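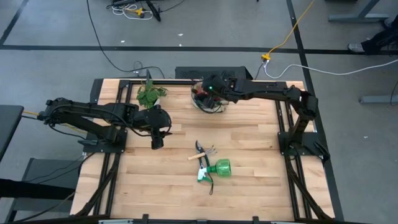

5 min read

Chapter 2
What Did the Robot Do?

Student robot projects usually come with a big claim attached. The garden bench in this chapter came with one too: the club's poster said its two arms could "care for plants." We will spend the chapter taking that sentence apart.

Look at what a plant-care job would need. Someone has to pick a tool, and the pruning shears, hand rake and spray bottle lie close together, with the rake on top of the shears. A person sorts that out without thinking. For an arm, it may be the hardest part of the day. The leafy plant off to the left is a separate problem, and so is reaching into the round container at the back.

The club, Silico, logged 3000 practice runs in one January. That sounds like a lot. The log does not say how many began with the tools in a new place, or who decided that a run had passed. A large number with no rule behind it tells you very little.

Before you read Section 2.1, write down:

What would count as "caring for" a plant, in words a stranger could check?
Which steps could a person quietly do for the robot between runs?
What result would make you drop the claim?

Keep your answers. You will need them for the Adow contest rules in Section 2.2, which have the same trouble.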